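Section 4: Recording a change of regional director

This section applies to housebuilding and regeneration contractors using the Drumholm appointments register. It should be followed whenever a director leaves, arrives or moves to a different post within the group. Access to the register must have been granted by the company secretary before step 1 is attempted.

1. Open the register and select the region concerned.

2. Choose "Change of post holder". Do not choose "Remove", as this closes the region's approval chain at once.

3. Enter the outgoing director's last day in post and the incoming director's first day. The two dates may overlap by up to 7 days.

4. Attach the signed board minute.

Caution -- An entry saved without a board minute will be held as a draft and deleted after 100 days.
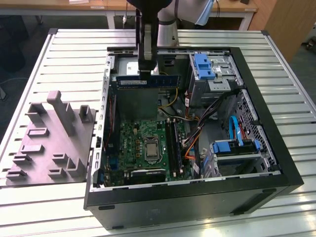 Spending limits do not pass automatically from one director to the next. The incoming director starts at the default limit of £800 until a higher figure has been approved, and site orders above that sum will be returned to the buyer. Regional office purchases are subject to the same rule, down to small items such as a single memory module for a desktop computer with both of its black RAM slots standing empty. Orders placed before the handover remain valid and need not be raised again.

5. Select "Request limit" and enter the figure stated in the board minute.

6. Name a second approver. This person must not report to the incoming director.

Note -- Where the outgoing director is returning to an earlier post in the group, the former limit is not restored. A fresh request is required.

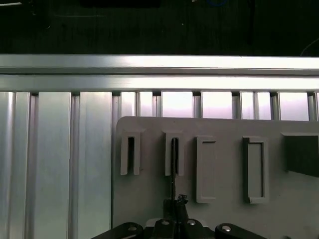 Zoi Makris asked, when the draft of this section was circulated at Rerkau, whether a director covering two regions during a handover should hold two limits or one. She pointed out that the earlier edition could be read either way, and that "our buyers have been sending the same order to both regions". The rule is that each region carries its own limit, and an order is charged to the region in which the site lies.

7. Check the list of open joint ventures. Each partner must be told of the change in writing, using the letter held under "Partner notices".

8. Where a partner has its own approval form, as with the Jiredano framework, complete that form in addition to the letter.

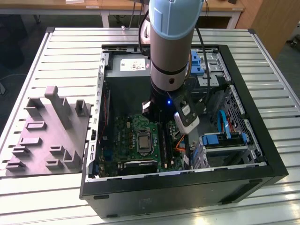
Replies from partners should be added to the entry as they arrive. The entry stays open until every partner on the list has replied, and it cannot be published to the group directory before then. If a reply is overdue, refer the matter to Filippos Kourkoulas at the group office -- do not mark the partner as "Not applicable".

9. Select "Publish". The directory is updated overnight.

Section last revised Jul 26, 2025. For temporary cover during sickness or leave, see Section 7.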